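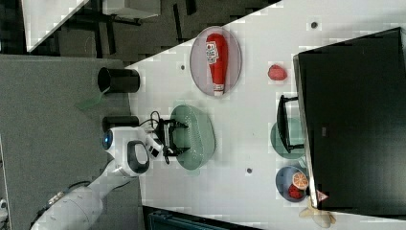
Re: [kitchen-list] Switching the community suppers to Drimix

I've read the Drimix brochure twice now and I'm still not sold. Quoting the part of the earlier message I'm answering:

> Drimix is a dried soup and stew base. You add hot water and it is ready in 13 minutes. The rep at Soratia says we would save 400 dollars over the winter season and waste a lot less produce. They can have the first order to us by February. I think we should say yes before the price goes up. The Sultana Street kitchen already switched and they love it.

Where does the 400 come from? If it's compared with what we spent last winter, that total included the big stock pot and the new knives, and we won't be buying those again. Take them out and I doubt there's much left to save. I'd like to see the sum written down by one of us, with our own receipts next to it. The rep's sheet assumes we pay store price for onions and carrots. We haven't paid store price for onions in years.

The waste claim bothers me too. We do throw out vegetables, but most of it is salad stuff in the warm months, and a soup powder does nothing for lettuce.

Then the salt. The label on the sample bag says 700 milligrams per serving, and their serving is one cup. Have you seen what people ladle out at our suppers? Two cups is a normal bowl, and plenty come back for more. A good number of our regulars are older and watching their blood pressure. I don't want to be the one explaining that the lentil soup they used to like now comes from a bag.

As for Sultana Street, I went to eat there last month. It was fine. It tasted like the soup you get on a ferry. They serve roughly 50 people out of a room with one hot plate and no real sink, so I can see why they went for it. We have a six-burner stove.

"Before the price goes up" is what they said about the Doninura rice cookers, and those were cheaper by spring.

What I could live with: buy one case, no contract, and keep it on the shelf for nights when the delivery doesn't come. Ask Soratia in writing whether they'll sell a single case at the quoted price. If the answer is no, I think we have learned something about the quoted price.

Also, whoever has the key to the dry pantry, please put it back on the hook. I need to get in there before the next supper to check the barley.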